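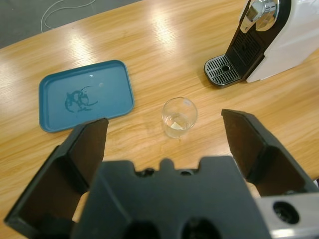 Flovcombe Community Learning Project
Progress report to the Sotiropoulos Fund
Reporting period: February to June
Prepared by: Jamila Gamage, Project Manager

1. Purpose of this report

This report sets out progress under the second year of the adult reading and writing grant. It covers enrolment, attendance, teaching, partnerships and spending, and asks for the Fund's approval of one change to the work plan. It should be read with the budget table sent under separate cover.

2. Enrolment and attendance

At the end of June the project had 65 enrolled learners, against a year-end target set in the grant agreement at the same figure. The target has therefore been met early. Most new learners came through word of mouth or through the employment office on Leto Street. Referrals from local doctors, which we had expected to grow, remained low.

Attendance was steady through February and March and fell in April, when the fruit packing sheds moved to longer shifts. Evening learners were the most affected. A later start of 7 pm was trialled from the first week of May and attendance in that group recovered by the end of the month. We propose to keep the later start for the rest of the year.

Of the learners who enrolled in February, 26 have completed the first workbook and moved to the second. Those who have not completed it are still attending, with the exception of a small group who left the district for work. Tutors have their contact details and will write to them before the spring intake.

3. Teaching program

Five groups now meet each week, three in the daytime and two in the evening. The daytime groups follow the printed workbooks. The evening groups asked for more practice with forms, payslips and tenancy letters, and the tutors have written a set of short units to suit. These units were reviewed by Audrey-Anne MacPherson, our lead tutor, and have been revised twice on her advice. The unit on reading a power bill still needs work – learners found the layout of the sample confusing – and a new version will be ready for August.

Tutor training was held in March. The session on learners with poor eyesight led to a change in all our printed material, which is now set in a larger type. Printing costs have risen as a result, as noted in section 5.

4. Premises and partnerships

The project moved into the upstairs rooms at Starance House in March under a three-year licence. The rooms are larger than those at the old library annexe and are close to the bus stop. The lift was out of service for part of April, and one daytime group met on the ground floor until it was repaired. Heating in the smaller room is poor and has been raised with the building manager.

Tutors and learners share a break halfway through each session. Tutors report that a good deal of informal conversation practice takes place at this time, and several learners have said they first felt able to speak up in the group over a hot drink. Break supplies are met from the project's own fundraising and are not charged to the grant.

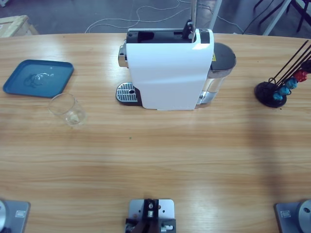
Coffee machine and glass, Starance House.

The employment office has agreed to a monthly visit by one of our tutors, beginning in July. Talks with the local high school about a family reading afternoon are continuing. The school would prefer a start in fourth term, which we can support within current staffing.

5. Spending

Spending to the end of June was within budget overall. Tutor wages were slightly under, owing to a vacancy in February. Printing was over budget for the reason given above. Travel was not drawn on to the extent planned, as the rural outreach visits were put back after the April floods closed the valley road.

6. Request for approval

We ask the Fund to approve the transfer of the unspent travel amount to printing for the rest of the grant year. The rural visits would then be held in the first quarter of next year and costed in that year's plan. No change to the total grant is sought.

7. Next period

From July to November the project will run the spring intake, finish the revised power bill unit, begin the employment office visits and carry out the yearly learner survey. The survey questions are being rewritten in plainer words and will be sent to the Fund for comment in August.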